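Moving out of a rental, how do I handle two years of clothes in one closet?
Posted in Home & Moving

Modupe Oyewole
I'm leaving my apartment in Arness at the end of July and moving to a smaller place in Fluddale. The new bedroom has one closet with a single rod, 60 inches wide. The one I have now is a walk-in, and it is full.

I've got the kitchen and the books worked out. The clothes are the part I keep putting off. Some of it I wear every week, some of it is work clothing I haven't needed since I changed jobs, and there's a winter section at the back that I haven't touched since March. I priced wardrobe boxes at the truck rental place and they wanted more than I'd like to spend for something I'll use for one afternoon.

What I want to know:
Do I sort before I pack or after I get there?
Is there a decent way to move hanging clothes without wardrobe boxes?
How do people make one rod work for a full year of clothes?

My budget for all of this is $300, and that includes any shelves or drawers for the new place. The movers come on a Saturday morning, so I have evenings only until then.

Domnica Cozma
Sort before. You're paying to move it otherwise, either in money or in your own back. I moved from a house to a one-bedroom and brought everything with the idea that I'd go through it later. It sat in bags along the hallway until winter.

For the hanging clothes, use large drawstring trash bags. Take eight or ten hangers at a time, keep the hooks together, and pull the bag up from the bottom over the clothes. Tie the drawstring around the hooks. Lay the bundles flat across the back seat of your car, heavy things on the bottom. A box of bags costs a few dollars. Don't put more than ten in a bundle or the thin hangers will bend. Label the bags with masking tape, not directly with marker, which rubs off on whatever is next to it.

Suits and anything lined should go in a real garment bag if you have one. Coats can go in the car loose.

On the single rod, it depends on how high it is. If you have 80 inches or so of height you can hang a second rod from the first with a drop bar. Short things go on both levels and long things go at one end. That nearly doubles it for shirts. Check what the top rod is screwed into before you do this. Mine was held up by two plastic cups in drywall and came down with everything on it the second night. I put in wooden supports after that and it has been fine.

pinecreek_dad
just get rid of half of it, you won't miss it

Rafferty
I agree with the bag method. I'd add a few things from helping both my kids move in the last couple of years.

Do the sorting in short sessions by type. All the shirts one night, all the pants the next. If you try to do the whole closet in one evening you'll get tired and start keeping everything. Try on anything you're unsure of. If it doesn't fit now, it goes.

Wash the winter things before you store them, even if they look clean. Skin oil and food spots are what attract moths, and old sweat stains turn yellow over a summer. Make sure everything is fully dry. Flat bins under the bed work better than vacuum bags for sweaters. Vacuum bags are okay for comforters and ski pants, but down jackets come out flat and take a long time to recover.

Work clothes: keep one full outfit for interviews and donate the rest. The Sokgate center takes office clothing on hangers, and they prefer it that way, so don't bother folding it. Call first about drop-off hours.

Once you're in the new place, set the closet up in this order.

1. Put matching hangers on everything. Plastic tube ones are fine, and the color makes no difference. What helps is that they're all the same thickness and the clothes hang at the same height. Do up the top button on shirts and check that the shoulder seams sit at the ends of the hanger.

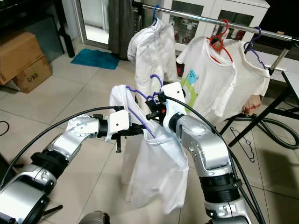

2. Hang the long items first, all at one end. Coats, dresses, anything past the knee. Whatever space is left under the short items is where your drawers go.

3. Put a small chest or stacking drawers in that space. Measure the depth with the closet door closed. I bought one that was two inches too deep and had to return it.

4. Leave some empty rod, a hand's width at least. If it's packed tight, shirts wrinkle and you stop putting things away.

You should come in under $300 without any trouble. The drawers will be most of it. Used ones are easy to find around the end of the month, when everybody else is moving too.

Modupe Oyewole
Thanks. I measured and the new rod is at 66 inches, so the double rod is probably out except for shirts on top and folded pants below. I did the shirts last night and filled two bags for donation. Shoes are next. Does anyone know if the Sokgate place takes those?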